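Batis Bench Cell Set-up Guide
Section 2: Planning and Budgeting Before You Order 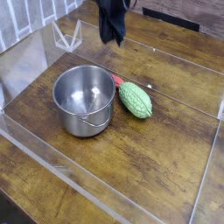 By the Catum Documentation Desk, Customer Planning Writers
November | 2 min read
Print | E-mail this page

We know you're eager to get going, but please spend an afternoon on this section first (it really does save money!).

1. Measure your table, then set aside room outside the clear panels for cables and trays.

2. List the things the gripper will handle. A steel pot and a bumpy toy vegetable ask for quite different grips, so write down both the awkward pieces and the easy ones.

3. Price the panels and corner brackets together. The Fornport panel kit is $736, and brackets are sold separately in packs of 16.

4. Put 20 percent aside for spares, mostly fingertips and gripper covers.

NOTE: Lacerda mounts fit the Batis arm, but they ship on their own schedule, so order them early.

CAUTION: Don't drill your tabletop until the arm has arrived and you've checked its base against the paper template. Two people should lift it into place.

Continue to Section 3, Unpacking.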